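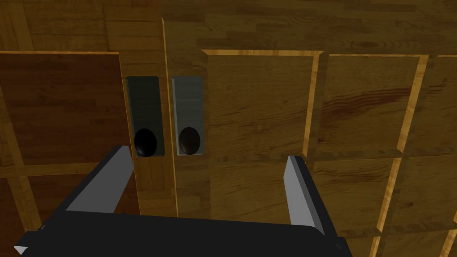

Why not cut it thinner and just put on more coats, came the question from across the shop, before I'd even wiped my hands. Fair question! I had been laying on shellac straight from the big jar, which was mixed for sealing and is far too heavy for the padding I was trying to do, and the sample board had ridges in it you could catch a fingernail on. So that is what the rest of the day turned into.

Tuesday, September

Bench temp comfortable, air damp in the morning, drier after lunch. Windows open on the yard side until the leaf blower started up next door, then closed.

Started over with fresh flakes. The Plorkow dewaxed blonde finally came in and it is lovely stuff, pale as straw and almost no grit at the bottom of the jar. Weighed out enough for a 2-pound cut, ground the flakes in the old coffee grinder (the one with tape on the lid, please do not use it for coffee), and poured the alcohol over. Grinding helps so much. Whole flakes always clump on me into one rubbery lump that sits there and sulks, and the ground ones went in with a swirl every time I walked by. Left it on the shelf anyway and used the jar I'd mixed last week, same flakes from the sample bag, strained through a paint filter. Thinned a little of that down by about half in a squeeze bottle for padding.

Sample boards: maple, cherry, and the offcut of mystery wood from the Lestwood stair job, which smells like pepper when you sand it and which I have become very fond of. Each board split down the middle with tape. Left side brushed, right side padded.

Brushed side. Full strength, good soft brush, one pass and leave it alone. I know this and I still went back over a missed spot on the cherry and dragged a big ugly streak through it. It sets up so fast. The maple went better, I started a little in from the end and pulled out both ways, and there's hardly a lap mark on it.

Padded side. This was the fun part. New pad, old T-shirt cotton over a ball of wool sock, charged it from the squeeze bottle and pressed it out on scrap until it left a damp track and no puddle. Swept it on and off the board like landing a plane. First few passes look like nothing is happening at all, then the grain on the cherry lit up and I made a noise. Kept going until the pad began to tug, then stopped. Stopping when it tugs is the whole trick as far as I can tell, and I've ignored it often enough to have a drawer of ruined boards to learn from.

Went to lunch. Came back, and another round on everything.

Color notes, since we keep arguing about this:
Blonde on maple: barely any change, a bit of warmth, very clean.
Blonde on cherry: warm, deep, shows every scratch I left at the sanding stage.
Blonde on mystery wood: goes the color of strong tea. Wow.
Garnet on maple (old jar, small corner only): orange. Too orange for me, though I can see it on a music box or something small.
Garnet on cherry: rich reddish brown, and I'd use it tomorrow.

That last one has me thinking about frame and panel work again. I like a panel that sits a good deal darker and redder than the honey-brown wood around it, and garnet inside with blonde on the frame might get there with no stain whatsoever. You'd have to finish the panels before glue-up, which is good practice anyway, because then a dry winter doesn't show you a bare stripe along the edge. Want to try it on a small door first. Note to self: wax the panel edges so glue squeeze-out can't grab them.

Old jar test. Put a drop from each jar on glass and left them by the radiator shelf. The fresh one was hard by mid-afternoon. The one that has been sitting behind the clamps since who knows when still took a thumbprint when I was sweeping up, so out it goes. Anybody who opens a jar from now on, PLEASE write the month on the lid. Pencil on masking tape is fine. There are three jars back there with no label and I'm not trusting any of them on a customer's piece.

Rubbing out. Only did the maple, and only because it had a head start from last week's coats and had been left well over 24 hours. The others need to wait. Wet-sanded with 1,000 on a cork block and mineral spirits, very light, just enough to knock the shine off evenly. Wiped, looked at it sideways under the lamp, found one low spot still glossy near the tape line, left it. Then 2,000, same way. At this point it had a soft gray satin look that I would honestly have left alone on a tabletop. Carried on with rottenstone on a felt pad and it came up so glassy that I could read the clock in it, backward. Very happy with that.

Did sand through at one corner. Always the corners. Touched in with the pad and it melted right into the coat below and vanished, and this is exactly why I keep coming back to shellac. Try that with varnish.

Water test on the maple offcut: wet glass left standing through the afternoon. Faint ring when I lifted it, gone by closing. Alcohol drip: instant mess, as expected. So for the Wollton bookcase, yes, all shellac, nothing wet is ever going near it. For the Chae dining table, no. Shellac as a sealer under something tougher, and the dewaxed flakes should let almost anything stick on top. I'll run an adhesion check before promising it.

Things that went wrong, for the record:
Streak on the cherry, see above.
Dust in the second padded coat, from sweeping too close. My fault.
Left the pad out of its jar over lunch and it turned into a hockey puck. Revived it in alcohol but it was never quite right after, kept leaving lint. Made a new one.
Mixed up the blonde and garnet lids for a minute. No harm done.

Tomorrow: check whether the new jar has fully dissolved and strain it. Level the cherry, lightly, and pad again. Order more alcohol, the can is lighter than it looks. Cut a frame and panel sample from the leftover maple and cherry. The boards are on the top rack over the drill press, still curing, so hands off the faces and carry them by the edges.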